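Support ticket: Afternoon tea booking, wrong sitting and missing voucher
Opened by: Fiorella Bianchini
Property: Prinordale Hotel, Tea Lounge
Handled by: Kenta Uchida, guest bookings desk
Status: Waiting on guest

Guest's message

I booked afternoon tea for 8 people through your website for August 15, 2026. I picked the later sitting, but the confirmation email has the early one. We get off the train after that sitting starts, so it won't work for us. I also paid with a gift voucher worth 100 and the email says the full 400 is still due. I tried to change the time myself and the page just goes back to the calendar.

First reply (Kenta)

Thank you for the booking reference. I can see the table under your name. The voucher is not attached to it — can you tell me if the code was bought from us or from a travel agent?

Guest's reply

It came from Drostis Travel. It was a birthday present in July. Two of our party don't eat gluten, and I put that in the notes box, so please check that it came through too.

Checks made

1. Opened the booking in Kulero. Early sitting, 8 guests, notes box blank.
2. Made a test booking for a large table. For any group over six, the form switches back to the first sitting when the guest count is changed last. The notes are wiped at the same point.
3. Repeated the test with the guest count entered first. Sitting and notes both saved.
4. Looked up the voucher. Agent codes need the letter prefix and the guest's code was entered without it. With the prefix it shows as valid and unused.
5. Asked Toshio Kobori in the lounge about space. He can seat the group at the later sitting on two tables side by side, by the window.

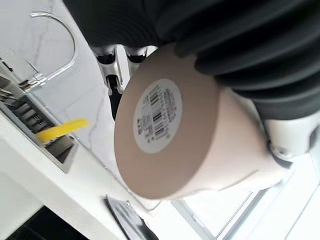
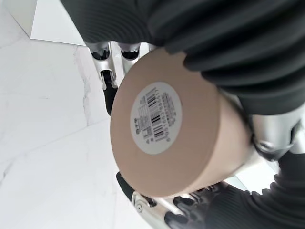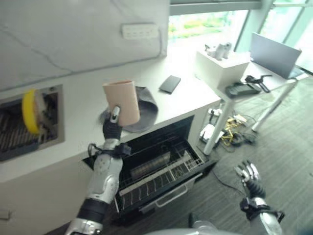 Fix applied

Booking moved to the later sitting. Voucher added, balance now 300. Gluten-free menu noted for two guests. New confirmation sent.

Still open

Guest to confirm that two tables are fine. Form fault passed to Daichi Wada on the web team — until it is fixed, large groups should enter the guest count before anything else.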